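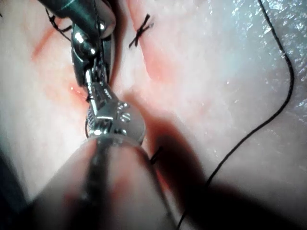 When you record stitching by remote control, most of the lost takes are lost on the bench and not in the software. I have been teaching suturing to a two-armed machine for two winters now, from the hand controllers, and the notes which follow are the small habits that saved my evenings. First one: look at your loose thread before you start the next stitch. A long strand lying over the pad at the right side, curving down into the shadow of the near instrument, is easy to forget when your eyes are on the jaws, and later it is exactly what you catch and drag.

Thread

Cut it shorter than you would for your own hands. With a long tail you must pull in several strokes, and every stroke is one more thing for the machine to learn. Use black on a pale pad. I tried blue once and at the wrist camera it was nearly lost.

Pick up trimmed ends with tweezers between takes. If you leave them, leave them in all the takes of that batch, and write it in the notebook.

The pad

Wipe the pad with a damp cloth, wait a little, and then look at it through the camera and not with your eye. A wet place throws small white sparks in the picture. I don't remove them all — a pad which is always dull teaches the machine that the world is dull — but I don't want a bright pool right on the wound line either.

For the red colour, I mix food dye with a little glycerine and put it with a toothpick. It stains the fingers and the kitchen sink, so wear gloves. Sándor Szekeres uses beetroot juice, which is cheaper, and he keeps it in the fridge door in a jar without a label.

Store pads flat in a closed box with talc between them. Do not fold.

Jaws and needle

Sticky jaws come mostly from dye that has dried in the ridges. A soft toothbrush and warm water are enough, then dry well. If a practice needle begins to drag, I throw it away. I did polish one with 1000 grit paper, and it was a waste of a good hour.
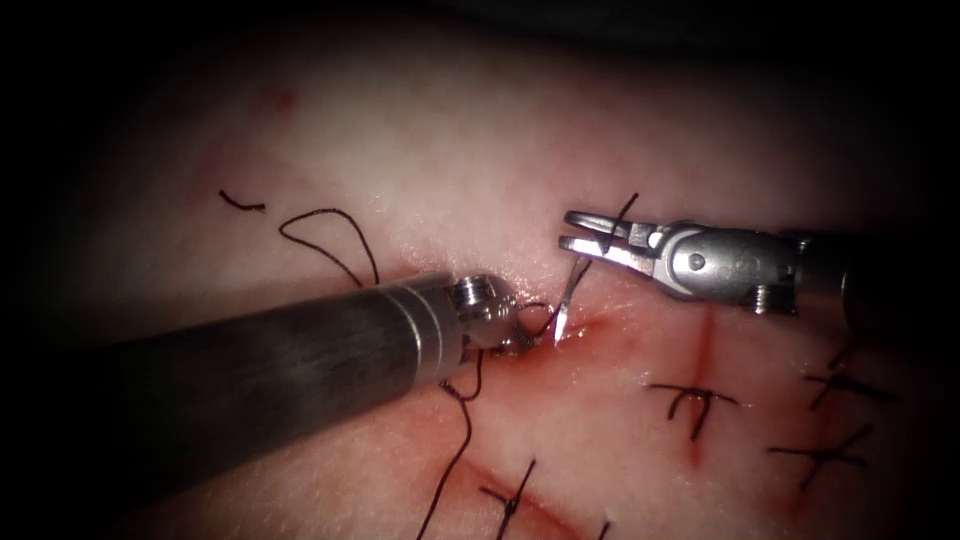

Photo: Kornél Sipos, Tolon workshop

Passing the needle from one side to the other is the part where people hurry. Open the jaws before you arrive, come in slowly along the line of the wound, and stop with the needle between them for one breath before you close. With the needle nearly upright in the pad, as Kornél has it, you can see the whole arc and choose where to grip. I like to take it a bit back from the point.

Watch also what gathers at the tip of the other instrument. A tangle of black thread there is not a reason to stop the recording. Work it free slowly with the controllers, and keep the take, but mark it. Nuno Henriques deletes all his ugly takes and I think he is wrong, because the machine will meet a tangle one day and should have seen somebody get out of one.

Never put your own fingers in to help while it is recording. Press pause, help, throw away that take.

Your hands and your chair

Rest both elbows. If the elbows float, the tremble goes through to the jaws, even with the smoothing on. I work up to 15 minutes and then get up for tea. After the break, do one stitch without recording.

Put the clutch pedal under the same foot every time, with a piece of rubber mat under it. Mine used to travel under the desk.

Labels

Name the take straight away: pad, stitch, who was driving. I use masking tape on the pad box and the same words in the file name. Aníbal Amaral asked me in January for the left-handed takes and I had to watch all of them again to find his.

Spare toothbrushes and talc are in the grey drawer at Staltum, if you work there.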